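Genville Residents' Help Pages — Household Waste and Recycling

Are snack wrappers accepted in the blue bins?
Posted by Mistbridge Tenant Office, 8 October 2022

Our office serves 80 households. Several tenants have asked whether wrappers, worn socks and bath loofahs may be placed in mixed recycling. Kindly advise.

Plemside Depot Desk
They may not. Wrappers and mesh items catch in the sorting line and should be bagged with general waste. Clean socks are accepted at the textile bank on Hägglund Street, in pairs if possible. Loads found to be contaminated are returned to the building — please remind tenants of this before the June collection.

genville_east_block
Same rule in our building. Ask for the printed list, they send 100 copies free. 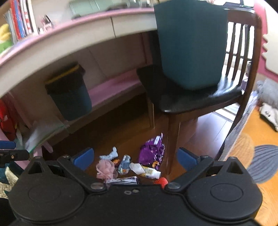 Wrapper and loofah: general waste. Sock: textile bank, if clean.

Mistbridge Tenant Office
Thank you. The list has been requested.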